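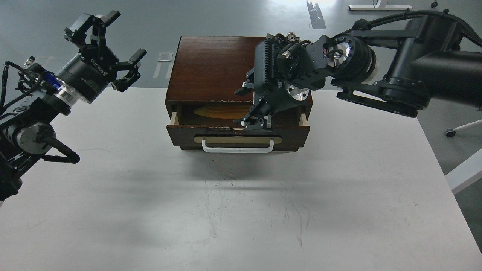
2. Teaching the drawer task by remote control

Last updated: 2020-12-11

Our group chose the drawer task from the Zoltholm list in October. The arms have to open the drawer of a small wooden cabinet, deal with whatever is lying inside and leave the cabinet where it stands. We wanted to know how well a person with little practice could show this to a pair of arms, and whether the recordings would be good enough to train from.

2.1 Setup

The cabinet stands on a white table between two black arms, each with a two-finger gripper. The drawer has a white U-shaped handle fixed over a light beige strip. For this set we put a long yellow-orange object in the drawer, towards the left, and gave the work inside the drawer to the right arm. The left arm was kept up and clear of the cabinet with its gripper open.

The operator moves both arms from a separate station using the Clekell control program. Joint positions and camera pictures are saved together. A full demonstration was limited to 3000 time steps, and anything longer was thrown away.

2.2 How we recorded

Each of us practised before recording. We then worked in blocks, with one person operating and one person resetting the object. The four of us swapped after every block.

The handle gave less trouble than expected. The harder part was lowering the fingers into the opening, as the gripper body hides the fingertips from some angles. Two of us came in too far forward and hit the drawer front. Going straight down beside the object – slowly, then closing – worked better than coming in at a slant.

2.3 Problems

Three recordings had gaps in the joint data and were left out. The Babalola viewer did not report the gaps, so we found them by plotting the files ourselves. We also learned to pause before closing the gripper. Without the pause, the grasp was hard to mark in the Cerkari labelling sheet.

The operators did not all open the drawer by the same amount. We kept these differences in the set. Training results are given in section 3.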